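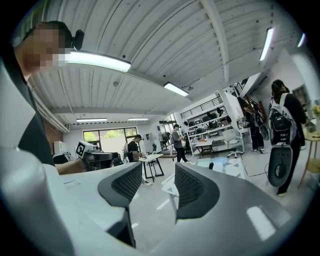 Workshop ceiling and linear lights, window wall at the back

List home Archives Thread index Previous Next Reply

Subject: Re: Glare and flicker under the metal ceiling
List: Grultthorpe building-services
From: Cornel Nedelcu

Replies inline. 

> We are taking over the space at Amell and the lighting plan we were
> given shows the ceiling as flat and matte. Is that right? We also
> have no data on the drivers. Two people complained of glare at the
> benches during the first week.

The plan is wrong. The ceiling is corrugated metal, painted or coated white, and the ribs are exposed over the working area. I would model it as a ribbed surface. If your software can't do that, use a flat one with a lower reflectance and accept that the bright streaks near the fixtures won't show up in the output.

There are also white beams under the corrugation. The flat plan leaves them out, and they will affect any fixture you move close to them.

> Can the existing fixtures be reused, or do we need to price a full
> replacement?

Reuse the housings. They are plain linear units and the end caps come off with a flat screwdriver. Replace the drivers. I opened 5 of them and all had the old Trekiteo board, which dims badly below 50 percent and hums at the bottom of its range. Gavrilă has the newer board in stock with the same mounting holes. Order 8 and keep the extras on the shelf.

Check the conduit before ordering anything longer than the present units. It is thin, surface mounted, and I did not find a drawing for it. I traced the runs I could reach from the ladder and gave up at the window end.

> What about daylight? The plan shows one window and no orientation.

It is a wide window with dark frames, trees outside. There is more light coming in by the white wall near the middle of the back end. Put both in the model. On a bright day the far row of fixtures adds very little and could go on its own switched circuit with a sensor. The brick section to the left of the window should be entered separately from the white wall. It is red and much darker.

> Glare readings?

None that I trust. I took one horizontal reading at bench height, 215 lux, late afternoon with the blinds question still open, so treat it as a single point. Somebody needs to do a proper grid after dark. For the glare complaints, record where each person was sitting and which way they were facing. A diffuser on the closest fixture is the cheap test and can be done before the drivers arrive.

Still missing from my side: the panel schedule and the mounting height to the underside of the beams. If anyone has the second one, send it to the list and I will update the model.

Cornel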